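The Case Against the Brainstorm
Opinion
By Otis Benavides
Sunday, May 27, 2018

Every company I have worked for has believed in the brainstorm. Book a room, order sandwiches, put a cheerful person by the board, and the ideas will come. I have sat through enough of these to doubt it, and I would like somebody to show me one decent product that began that way.

My last long stretch of them was at Kettler, a mid-sized maker of kitchen timers and scales. We had 400 employees and, as far as I could tell, as many opinions on what a kitchen timer should be. Management brought in a firm called Skostunum to "open up" our thinking. The fee was never announced. We got a day and a half, and the first rule was that there were no bad ideas.

I have never understood that rule. Of course there are bad ideas. Most of mine are bad, and I depend on the people around me to say so before I spend a month on them. Take that away and you get a pile with no way of sorting it, so the sorting is done later, in private, by whoever has the biggest office.

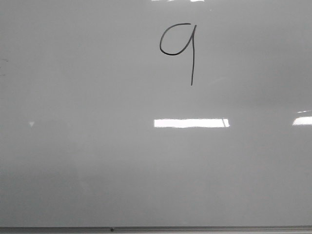 Nine, or possibly a q. Handwriting is the least of the problems with group thinking.

The usual defense is that the session is about volume. Get 20 people calling things out and the odds are on your side. But people in a room don't call things out at the same time. One talks while the rest wait, and while they wait they forget what they had, or decide it sounds silly next to what was just said. By the second hour we were all offering small changes to the first suggestion, which had come from a vice president.

Delphine Haddad ran the scale group down the hall from me and never said a word at these events. I took her for bored. Months later I learned she had been working out the hinge for the folding scale at home, on paper, over a couple of weekends. She showed it to two people. Both of them told her what was wrong with it, at length, and she fixed it. The folding scale sold well for years. In the company newsletter it was credited to the workshop.

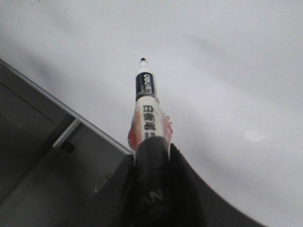 I don't tell that story to make her out as a lone genius. She needed the two people. What she didn't need was an audience, or a facilitator asking her what animal the scale would be. (The timer, in case you wondered, was a heron.)

Fans of the method will say we did it wrong. They always do. There is a better version with silent writing first, or with cards passed to the left — Skostunum sold that one too, at a higher rate, under the name Cakoron. I went to a Cakoron day in Tadummont and the silent part was fine. It lasted 4 minutes. Then we went back to talking.

If writing alone is the part that works, why not make that the whole thing? Give people a week and a clear question. Ask for a page. Have someone read the pages and answer them.
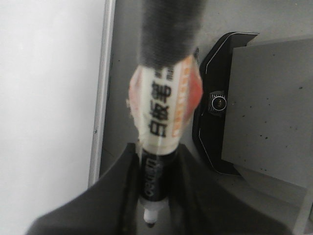 What the meeting is really for

I suspect managers know most of this. The brainstorm survives for other reasons. It looks like work, it fits on a calendar, and it lets everyone say they were asked. Being asked matters, and I won't sneer at it. But a person can tell when the asking is for show, and after a few rounds the quiet ones stop bringing anything at all.

I still get the invitations. The most recent promised 40 ideas before lunch. I wrote back asking who would be reading them, and when, and I have yet to hear.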